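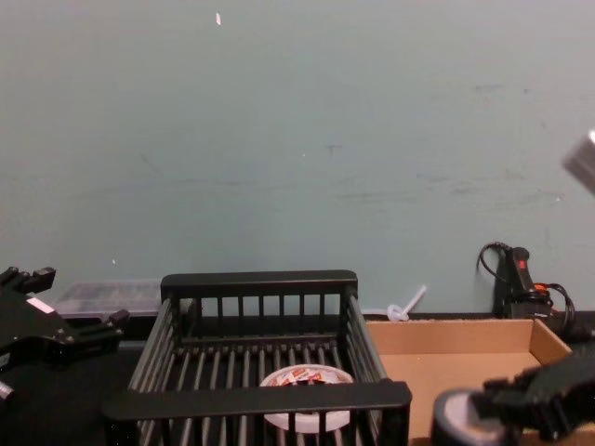 Tuesday, late

Long day with the Titov kit. Both arms up and bolted by half nine, which is better than I managed with the Ozoliņš pair in the spring. Manual still reads like it was translated twice. Skipped chapter 5 entirely, will regret it.

Did the tape rolls into the wire rack, left arm and right arm, over and over. The patterned roll is easy to see against the black. The dark roll I like less — black on black once it's down in the rack, and I want to know how the kit copes before I write a word about it for Edville. The grippers are chunky. Good hold on a roll sideways on, less sure about anything thin. Cardboard tray stays where it is for now, right of the rack. Must weigh it down somehow.

Price: 500 a month on hire, 3 months minimum. Steep for what it is. Vesomthorpe will ask why we don't just buy. Dont have an answer yet.

Wrist camera, 17.00

Tried the view from the wrist. Sharp enough to pick out the rods in the rack one by one, and every scratch on the tabletop, poor old thing. Little glints of light on the surface too — ask support if those can upset the software. A lot of bare table in the view, rack and box all squashed down to one side. Could be the mount angle. Could be me.

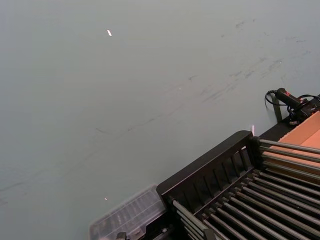 To do tomorrow

Tilt the camera mount, note old angle FIRST this time
Tie back the black cable, it loops right out on the table
Read chapter 5
Ring Titov about the hire terms and whether spare fingers are inculded
Start the write-up, even just the setup part

Supper was toast. Bed.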